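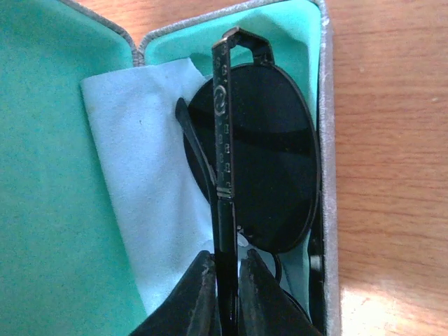
Teleoperation working group: minutes
October meeting, Monday, 14:00, Etside lab, upper meeting room
Present: task lead, two operators, data engineer, hardware technician, representative from Sinwood (by phone for items 1 to 3)
Apologies: safety officer

1. Minutes of the previous meeting
Agreed with one correction. Under item 4, "wrist delay" should read "wrist camera delay". Matters arising are taken under the items below.

2. Eyewear case task: state of collection
The target for this task remains 800 accepted demonstrations, split between glasses handling and cloth handling. Collection is behind plan. The main loss of time is resetting between episodes, not the episodes themselves. The data engineer asked that the reset be logged as its own segment so that it can be measured.

The approach to the sunglasses was discussed at length. Operators have been closing on the temple arm at different heights. The written procedure says "grasp the frame", which leaves the choice open. It was agreed that the variation is useful for training but has to be labelled. The label will have two values, plain section and decorated section, to be entered by the operator at the end of each episode.

The Sinwood representative asked whether contact with a lens should count as a failure. Agreed: touching is allowed, pressing is not. An episode in which the lens is pushed against the case or the cloth is to be rejected on review, even if the glasses are then lifted cleanly.

Action: task lead to rewrite steps 2 and 3 of the procedure.

3. Cloth task
The folding part is taught with two arms under remote control. The operator holds a leader handle in each hand and there is no force feedback in the present version. Operators reported that this matters little with the glasses and a great deal with the cloth, where the only sign of a good pinch is what the wrist camera shows. 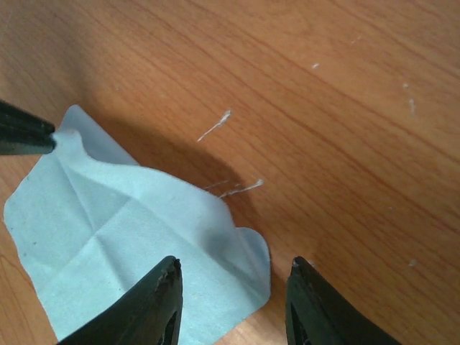

Ruba Karam
Remote operation lead

Presented the corner grasp. One finger is brought in low at the corner of the cloth while the other gripper stays open near the opposite side. The corner should be raised enough to form a clear flap before any pull is made. Pulling early drags the whole cloth over the table and the fold lines no longer help the operator to judge where the middle is.

She proposed a short pause once the corner is held, so that the moment of grasp can be found in the recording. The data engineer objected that pauses are copied by the trained policy and slow it down. After discussion a pause was rejected. Operators will press the foot switch at the moment of grasp instead, and the marker will be stored with the joint data.

Starting state of the cloth: agreed that it need not be smoothed flat. Creases and turned-up edges are to be left as they fall. The cloth must lie fully on the table and must not be under either gripper at the start.

Small white marks show up against the wood in the wrist view. The hardware technician could not say from the recordings whether they are lint or scratches. Table to be wiped before each session and the view checked again.

Action: data engineer to add the foot switch marker to the Stomia recorder.
Action: technician to check the table surface and report.

The Sinwood representative left the call.

4. Hand guiding compared with remote control
Geagea has offered the loan of an arm that can be moved directly by hand. A trial of 30 demonstrations was proposed, glasses only. The point raised against it was that the operator's hands would be in the camera view, and those recordings could not be mixed with the present set without masking. Trial approved on condition that the data are kept in a separate folder and are not counted towards the target.

5. Hardware
Finger tips are scuffed and one has small nicks along its edge. No effect on grasping has been shown. The technician prefers to change all tips together at the end of the current block, to avoid a change of appearance partway through. Agreed.

Delay between handle and arm was measured at roughly 5 per cent above the previous figure. No action.

6. Any other business
Operator sessions to be kept to 2 hours with a break at the midpoint. Rota to be reissued.

Meeting closed at 15:20. Next meeting to be arranged once the Geagea loan is confirmed.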